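FOR IMMEDIATE RELEASE

Hondunano Releases Plivano Bedroom Clothing Procedure for Furnished Rental Units

Procedure covers clothing left on and beside beds, sorting order, folding dimensions and bedding inspection

DOSTISDEN, Wednesday, March 8, 2023 - Hondunano, a supplier of housekeeping procedures and storage fittings for furnished rental housing, has released the bedroom clothing section of Plivano, its written procedure set for room turnover and mid-stay service. The section is available to property operators now and replaces the single page on loose clothing in the previous edition.

The release covers small bedrooms in which the bed serves as the main work surface. It specifies how garments are picked up, inspected, sorted, folded and put away, and how the bed covering is checked once the clothing has been removed. It does not cover laundering, stain treatment or the storage of items left behind after a lease has ended. Those subjects remain in the general section of Plivano.

Background

Plivano was first issued for studio units managed from the Durán office and was later extended to units with one or more separate bedrooms. The original text assumed a closet, a hanging rail and a clear floor area beside the bed. Service reports from Durán showed that in smaller bedrooms the floor area was often too narrow for a sorting basket, and that staff were sorting on top of the bed in an order of their own choosing. Garments were folded to different widths from one visit to the next and did not fit the drawers.

Hondunano revised the section using service reports from 400 bedrooms. The revised text sets one order of work and one folded width for each drawer type. Room layout is treated as fixed. The procedure does not call for furniture to be moved, with the exception of a chair or stool standing in front of a drawer unit.

Pickup and Initial Sort

Work starts with the items on the bed and continues with those hanging over its side. Garments on the floor are picked up last and are kept apart from those on the bed until they have been inspected. A garment lying partly on another is lifted off before the lower one is moved. Pulling the lower garment out first tends to drag the upper one to the floor, and on beds with a loose covering it also shifts the covering.

Wrinkled garments that have been folded over on themselves are opened fully before they are assigned to a group. The operator locates the collar, waistband or hem, holds the garment by that edge and lets the rest hang. Sleeves and legs that are inside out are turned at this point. Pockets are checked by hand from the outside. Any object found is placed in the marked tray on the nearest flat surface and entered on the room sheet.

Denim and other heavy fabrics form a separate group. They are folded first and placed at the bottom of the stack. Jackets and other outer layers go on hangers where a rail is provided. In rooms without a rail, a jacket is folded once along the back seam and stored on the upper shelf or in the deepest drawer.

A dark green cloth, likely a garment, and a blue denim-like fabric at the side of a bed with a patchwork quilt are a typical starting condition for the pickup stage. Under the procedure the green item is opened and assigned first, and the blue item is then raised by its hem edge and laid flat.

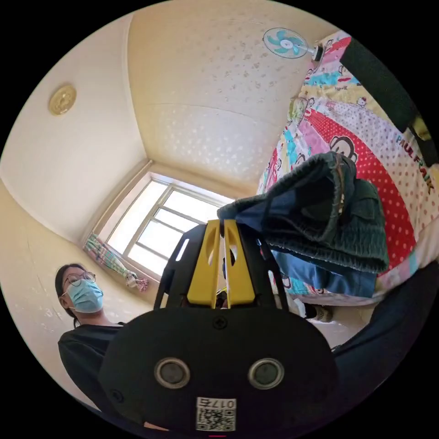 Folding and Storage

Folding is done on the bed covering, starting at the foot end. The foot end is cleared first for this reason, and finished stacks are moved to the storage position as they are completed. Stacks are not left on the pillow.

The folded width is set by the drawer. Plivano lists three widths, identified as narrow, standard and wide, and each room sheet carries the width for that room. A folding board is supplied with the Hondunano fittings kit but is not required. Operators may use a piece of stiff card cut to the listed width.

Pants are folded in half lengthwise with the seams aligned, then from the hem toward the waistband. Shirts are placed face down, with both sides brought in to the listed width and the lower edge folded up to the collar. Knitwear is folded in the same way and is never hung. Socks are paired and laid flat. Rolling the cuff of one sock over the other is no longer specified.

Drawers are filled from back to front. A drawer is considered full when it closes without the contents being pressed down. Surplus items go to the next drawer below, and the room sheet is updated. Where all drawers are full, the remaining clothing is folded and left in one stack on the shelf or chair listed on the sheet.

Bedding Inspection

Once the clothing has been cleared, the covering is inspected in place. Plain covers are checked by running a flat hand from the head end to the foot end. Patchwork quilts are checked panel by panel, since small stains and open seams are hard to see on printed fabric. The operator begins at the corner nearest the door, follows the outer row of panels, and then works inward.

Open seams longer than a finger width are reported for repair. The quilt stays on the bed unless the batting is exposed. Quilts and covers belonging to the tenant are inspected only when the tenant has requested bed service, and any finding is noted on the room sheet without further action.

The covering is then squared to the mattress. The drop on each open side should be equal by eye. Where one long side of the bed stands against a wall, the covering is tucked on that side and left hanging on the other.

Personal Clothing During Occupied Stays

The section applies to occupied units only where clothing service has been agreed in writing. Garments are handled individually and no garment is removed from the bedroom. Items that appear to need washing are placed in the tenant's own laundry container, or, if there is none, folded and set apart at the foot of the bed. Operators do not decide whether a worn or faded garment should be kept.

Children's clothing is folded to the narrow width in all rooms. Labels and name tapes are left facing up so that items can be identified without being unfolded.

Documentation

The release consists of the procedure text, a blank room sheet, a table of drawer widths and a wall card for the supply closet. The wall card lists the order of work in 9 lines and is printed on one side. All documents are supplied as files for local printing. The text is in English, with a Spanish edition in preparation.

Room sheets from the previous edition remain valid. Operators need to add the folded width for each drawer unit and the storage position for surplus clothing. Hondunano recommends that both entries be made at the next scheduled visit.

Availability

The bedroom clothing section is included at no additional charge for current Plivano license holders. New licenses are issued per property and cover all sections. The procedure set is in use in over 2,000 furnished units, including those serviced from Dostisden and Durán.

The optional fittings kit contains the folding board, a marked tray for pocket contents, drawer dividers in the three listed widths and a set of shelf labels. It is listed under catalog number 3292 and ships from the Dostisden warehouse. Dividers can be ordered separately.

Sections on entryway storage and kitchen cabinets are under revision. Release dates have not been set.

About Hondunano

Hondunano writes room service procedures and supplies storage fittings for operators of furnished rental housing. The company is based in Dostisden and maintains a service office in Durán.

Requests for sample pages, license terms and printed wall cards should be directed to the Hondunano documentation desk in Dostisden.

###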